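# Geddes shelf notes: cans on the low rack

Welcome, and thank you for stopping by. This folder is where I keep everything to do with the can rack at Geddes – the pictures, the short notes that go with them, and my slowly growing opinions on how tins ought to be stored. 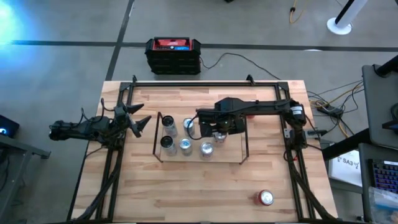
*Cans on the low wooden rack, butcher-block table.*

## What's in the folder

- `pictures/` – the rack at various stages of being filled
- `notes/` – one plain text file per picture, a few lines each
- `layout.txt` – how I name the places on the rack

## How the places are named

I go by "near" and "far" for the rows, always as seen from the near side of the table, and then left to right along each row. So the black-topped cans at the left are "near left" and "far left", and the one with the shiny silver lid further along is simply "near, right of the blue". It sounds fussy written down, but after an afternoon of it you stop thinking.

Lids are described by colour only. Finlay Tosh and I tried going by contents in the first batch, and we spent more time arguing about what counted as soup than we did writing notes! Those older files are still in `notes/old/` if you're curious, though I wouldn't lean on them.

## Things worth knowing

The Bavholm notes use the same naming. The Costau ones don't – they number the places from 2 to 13, for reasons that made sense to whoever began them – so please don't mix the two without checking `layout.txt` first.

Three of the notes are still missing their lid colours. I hope to get to them by November.

## Changes

23 July 2021 – renamed the rows, tidied up nine notes and moved the Ultden pictures into their own folder.

If you spot a muddled row or a lid I've called the wrong colour, do write to Finlay or me and we'll gladly put it right.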